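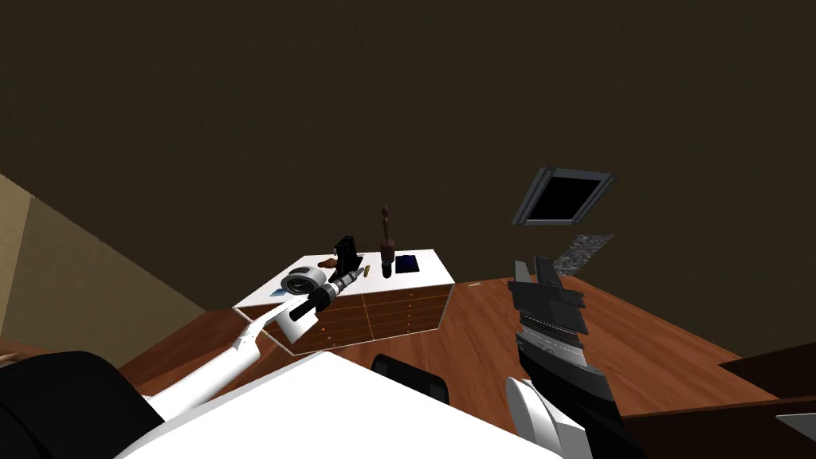
Fig. 4. Simulated room, left arm holding a tool above the drawer cabinet.

4. Rehearsing the build in simulation

Read this section before you bolt anything to a bench. It covers the rehearsal stage of the Snorradóttir two-arm build, using the Fusex room file. You will see claims online that a good rehearsal cuts the bench work to almost nothing. We have built this twice in a shared shop and did not find that. The rehearsal catches reach problems and bad camera angles. It tells you very little about grip, cable drag or a sagging shoulder joint.

4.1 Load the room

1. Start the simulator with both real arms unplugged from the controller.
2. Open the room file and wait for the floor and walls to finish loading. On an older laptop the walls come in last.
3. Set the physics rate to 129 steps per second. The menu offers faster settings. They look smoother and let fingers pass through thin objects.
4. Check that the port reads 2723. If another program has it, close that program. Do not change the port here, or you will have to change it again in the arm settings and in the log viewer.

Note: The room comes furnished. Leave the furniture where it is for your first run, even if your own shop looks nothing like it. The start poses were written for this layout.

4.2 Check the reach of each arm

1. Select the left arm and choose Home.
2. Move the tool toward the cabinet top in small steps. Stop while there is still a clear gap under the tool.
3. Rotate the wrist both ways and watch the elbow. If the elbow dips toward the near work surface, raise the shoulder and start again from Home.
4. Repeat with the right arm, keeping it out over open floor.
5. Save both poses under new names. The program will overwrite the supplied ones without asking.

Caution: A pose that is safe on screen may not be safe on your bench. The model arms have no cables. Ours do, and the left one pulled a clamp lamp over the first time we played back a saved pose at full speed. Play every pose at the slowest setting first, with one hand on the stop switch.

Small objects on the cabinet are there to give the fingers something to miss. Use them to judge clearance. We would not use them to tune grip force, whatever the Skestico notes say. The friction values look like guesses to us, and no source is given for them.

4.3 Check the gripper view

1. Switch to the gripper camera and open the fingers.
2. Turn the wrist until a wall fills most of the view. A wall with a pattern is better than a plain one when you want to judge tilt.
3. Confirm that both fingers show at the bottom of the view. If only one shows, the camera mount is set for the other hand.
4. Close the fingers halfway and open them again. Look for jumps. A jump usually means the finger limits were typed in the wrong order.

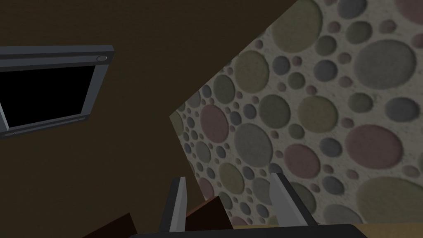 Villads Bundgaard wrote back after trying the draft of this section: "I spent 16 evenings on the rehearsal and was very pleased with myself. Then the real wrist drooped under its own weight and every saved pose was off. I'd do one evening of it and get on with the build."

We think one evening is a bit short, but he has a point. Once both arms reach and both fingers show, go on to Section 5. More polishing on screen has not paid us back yet.

Caution: Close the simulator fully before you plug in the real arms. On our setup it kept sending the last pose after the window was gone.

Questions on this section: Snædís Damgaard, Rokitz workshop desk. Text may be copied for shop use. Back to top

Related sections
Section 3: Wiring the stop switch
Section 5: Mounting the shoulders
Section 6: Cable routing and strain relief
Bench notes, March: Wrist droop and what we tried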